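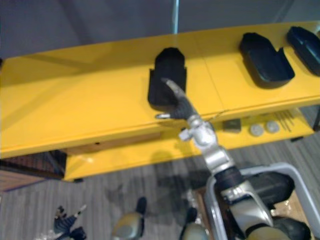
*Gripper at the upright holder, yellow table.*

**Tips for arm software, from somebody who has bought too much of it**

**Ignore the demo score.** Forbridge told us their planner had 1,797 clean picks behind it. Ask what was on the table. Same part, same pose, same lights? Then you've learned how it does on one pick.

**Log the plan and the motion separately.** Plornley's tool writes both to one file, and good luck sorting out who was wrong on Thursday afternoon. Two files, one clock.

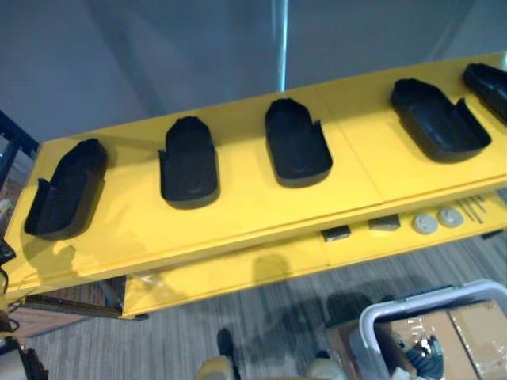

Pose estimation is where I trust vendors least. Most will find a part fine and then get its heading backward, and a confidence number won't warn you. Use a part with two different ends and turn it a little each time. Black trays, rounded at one end and notched at the other, set in a row at different angles on a shiny yellow top, make a decent check - dark parts and glare are both hard on depth. Make the software draw its guess over each one before you let it plan anything.

**Cap the retries at 3.** Sandrine Gaillard likes 16. I think that hides a bad grasp model behind patience.

**Change one setting per run.** The Chevalier panel shows 40 sliders on the first tab. Leave them alone until you have a baseline saved.

**Don't pay for "self-tuning" yet.** I ran Parent's version through February and still ended up editing the config by hand - mostly approach height and closing speed.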